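The Odds-and-Ends Bin

9 January 2018

Every January I tell myself I'll get to the bottom of the bin, and this year I really did (well, very nearly, but I'll come to that). If you've been reading this blog for any length of time you'll know the one I mean: the big grey one with the high sides that everything without a proper home gets dropped into. It has been with me since 2001, when I moved into the flat on Korngate with a kettle, a folding chair and far too many things that didn't go with anything else.

I do love it, scuffs and all. It has been dragged up stairs, used as a table, stood on (don't) and once filled with ice for a party in May that went on a good deal longer than the ice did. You can read most of that history in the scratches. My sister keeps telling me to get one of those nice Rundska baskets with a lid, and I looked at them in the shop, I even carried one as far as the register, but a lid is just a place to put more things, isn't it? So back it went on the shelf.

The sorting took 3 evenings. I had meant it to take one. The first evening I mostly sat on the floor with a cup of tea and tried to match up pieces from an old Troketti set, which I was sure I'd given away years ago, and there they were at the bottom under a tangle of string! I got 9 of them together and then lost heart and put the radio on.

The second evening went better. I made myself a rule that anything I couldn't name had to go, and then I broke the rule almost at once, because some of the things I can't name are the ones I like best. There's always a funny curved bit or a chunky block that feels good in the hand, and you think, that belongs to something, and the minute I throw it out I'll find the something. My mother was just the same. She had a drawer like this in her kitchen, and we all knew better than to tidy it.

By the third evening I was down to the stubborn ones, and I'll admit I let a few of them stay. The charity shop over in Dawber got 2 full bags, and the lady there was very kind about it, considering that one of them split on her counter. The string has gone on a proper spool at last. The Troketti pieces are in a shoebox with a label, waiting for my nephew to be old enough not to chew them.

I still want to give the floor of the bin a good scrub, though I suspect those whitish marks are there for life. Baking soda did nothing at all. If any of you have had luck with something stronger that doesn't smell up the whole house, leave me a note in the comments, please.

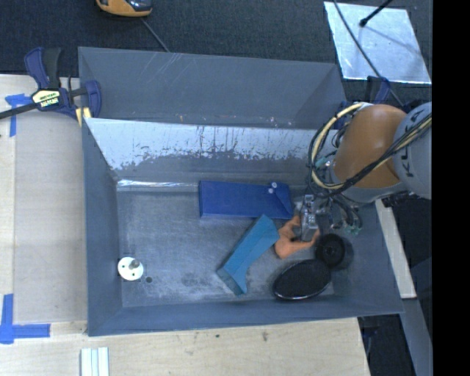 The stubborn ones, mostly over on the right. I'm keeping the orange one.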